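Dostari Ferry Stories: where we are so far

May 4, 2018

Hi Mélanie,

You asked for something shorter than last time, and I'll do my best, but you know me. This covers everything since the March payment came in.

The big thing first: the interviews are done! Audrey-Anne and I finished the last of them the week before last, up at the top end of Nseir, with a former deckhand who told us on the phone he had nothing to say and then talked until it got dark. That makes 23 people recorded, which is one fewer than the plan (Mrs. Purves decided she would rather write hers down, and her pages are wonderful, so I'm counting it as a win even if the spreadsheet doesn't). Ruairi, her grandson, typed them up for us over a weekend and added notes on which of the boats she meant, as she calls every one of them "the old boat."

Transcribing is slower than I hoped. I budgeted four hours of typing for each hour of talk and that was fine for the people who speak one at a time. It was not fine for the two sisters, or for anyone recorded in a kitchen with the radio going. Maëlle Petrenko has taken over the hard ones and she is much better at it than I am. We have a bit more than half in clean form, and the rest should be ready before the summer. I'd like to move the money left under travel over to her hours, if that's all right with you. The travel line still has $2,682 in it because so many people lived closer than we expected – and because Audrey-Anne refuses to claim for gas, no matter how often I hand her the form.

The ticket books are the other happy surprise. Florian Pichler found a box of them when he was clearing his uncle's place and brought it over without calling ahead, so I signed for it in my slippers. They go back further than anything the library has. Some of the stubs have notes on the back, mostly about the weather and who still owed a fare, and one long complaint about a goat. I've started matching the names to the interviews. It's slow going but kind of addictive, and I've had to stop myself doing it after dinner.

What hasn't gone well: the website. Lenow did the first draft and it looks nice, but the sound player quits on older phones, which is what half our people have. They say it can be fixed under the same quote. I've asked for that in writing and I'll forward it when it comes. I also still don't have signed permission forms from two families. Both said yes in person, so I expect it's a matter of me going over there with a pen.

The exhibit at Trelus is still on for the fall. We're going with fewer portraits than I first drew up, bigger, with a line or two from each person in large type, and the sound clips on headphones so people can sit down and take their time. Maëlle wants the ticket stubs in a flat case by the window. I'm worried about the sun on them and we have been going back and forth on that – it will probably end up as copies by the window and the real ones on the shady side. Wall text is drafted for the first room. The second room is a pile of sticky notes on my hallway door.

Could you let me know about moving the travel money by the end of the month? Everything else can wait until we talk. 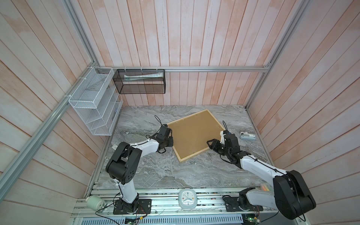
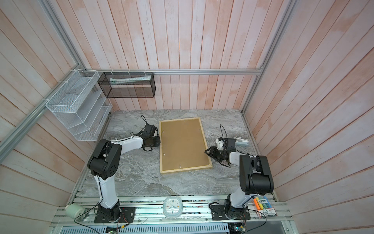
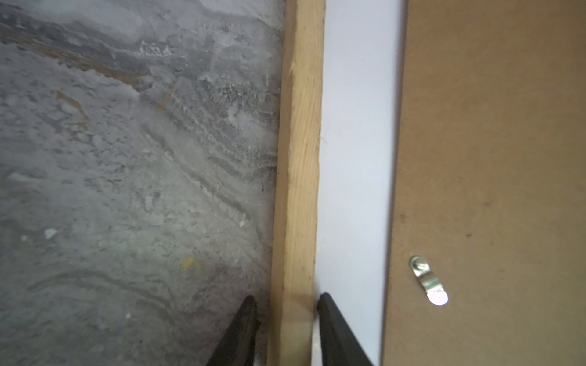 Whitewashed planks, a wire mesh shelf and a wire basket; a light wood frame, face down; rough concrete up close.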